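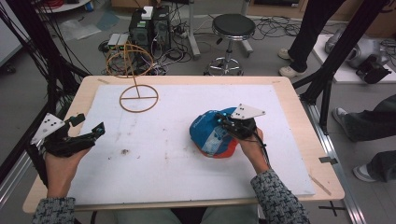
A person working with two hand-held grippers at a table. The right gripper is closed on a piece of fabric, and each gripper carries a marker plate.

The Lulelis guidelines are a set of good-practice rules for recording manipulation tasks with hand-held grippers. They cover the layout of the work surface, the handling of the grippers, the conduct of people near the table, and the labeling and storage of recordings. The guidelines are voluntary. They are used mainly by small laboratories and by contractors that supply training data for robot arms.

The text was drafted by Marietjie Modise and Thabiso Lekota and is maintained by a working group at Illey, a robotics workshop. It does not set limits for the safety of powered machinery and is meant to be read alongside whatever rules already apply at a site.

Background

Hand-held grippers let a person carry out a task with the same kind of jaws a robot would use, without a robot arm being present. The position of each gripper can be followed by a camera, often with the help of a printed marker pattern fixed to the tool. The recorded motion is later used to train control software.

Early collections made this way were hard to combine. Operators at different sites started a task from different positions, held the tools differently, and used their own names for the same action. A folding task recorded at one site might begin with the cloth already held, while at another it began with both grippers open. Modise and Lekota compared recordings from 5 sites and found that most differences came from habits at the table. The equipment mattered less. Their first draft was a checklist for operators. Later drafts added sections on records and review.

Scope

The guidelines apply to tabletop tasks done by one operator using one or two hand-held grippers. Typical tasks include folding, sorting, stacking, opening containers and passing an object from one gripper to the other. Tasks that involve blades, open flame, hot liquids or live electrical parts are outside the scope. So are recordings made with a powered arm, which are treated in a separate document known as Bakhtiari.

Work surface

The surface should be flat, stable and of one main color. A plain board laid over an existing tabletop is accepted, provided it does not slide when pressed at a corner. Small stains and scuffs are allowed. Operators are asked not to replace or turn the board partway through a session, as a change in the background can make two halves of a session look like separate collections.

Objects not needed for the task should be either removed or left in place for the whole session. The guidelines call the second group "standing objects." They are listed in the session record, and a standing object that is moved by accident is noted but not put back until the current recording ends. Tape may be used to mark the limits of the work area or a starting point.

Handling of the grippers

Each recording starts with both grippers open and clear of the objects. The operator holds this position briefly, performs the task, and returns to the same position. The jaws should do all of the contact work. Steadying an object with the wrist, sleeve or fingers counts as a fault, even when the task is completed.

The marker plates must stay in view of the tracking camera as far as the task allows. Operators are told to avoid crossing the forearms and to turn the body before turning a plate away from the camera. Plates are wiped with a dry cloth before a session. A bent or scratched plate is replaced, and calibration is then repeated.

Soft items have their own section. Cloth and clothing rarely fall the same way twice, so the guidelines do not require a fixed starting shape. They ask for a mix of flat, folded and crumpled starts, and for the type of start to be written down. The operator should not smooth an item by hand between the start signal and the end signal.

People and floor area

Observers may be present if they stay outside the operator's reach. They may sit or stand but should avoid leaning over the table. If observers can be seen by a camera, their consent is needed on the same terms as the operator's.

Cables should be kept out of the path between the operator's position and the nearest exit. Computers may stand on the floor if their vents are clear. The guidelines recommend that cables be bundled along fixed posts where posts exist, and that a floor mark show where the operator or a piece of equipment belongs.

Work at the table is limited to blocks, with a rest between them. Annatjie Venter, who revised this section, tied the length of a block to the weight of the gripper instead of setting one figure for all sites. An operator may end a block at any time without giving a reason.

Records and review

Every session has a written record. It contains:

Task name, taken from the shared list
Operator code
Gripper type and last calibration
Standing objects
Type of start for soft items
Faults, including failed attempts

Failed attempts are kept and labeled. Deleting them is permitted only when a person has been recorded without consent or when the file cannot be read.

Review is done by someone other than the operator. For each batch of 100 recordings, the reviewer watches at least 9 from start to finish, chosen at random. If a fault is found that is missing from the record, the whole batch is checked. Collections of more than 1,000 recordings also need a second reviewer from outside the site.

Adoption

Ovetti, a data contractor, was the first outside firm to adopt the text. Its training course for operators follows the order of the sections. Other users have taken only the part on records, which can be applied without any change to the equipment.

Criticism

Jacobus Fourie has argued that the rules on starting position make recordings too uniform, and that software trained on them may do poorly when a task begins in the middle of a movement. Tshepo Dlamini has raised a different point about review, noting that random checks of a batch can miss an error repeated by a single operator. A revision circulated in August added an optional check by operator code. The rule on starting position was left unchanged.

See also

Bakhtiari (guidelines)
Calibration
Learning from demonstration
Teleoperation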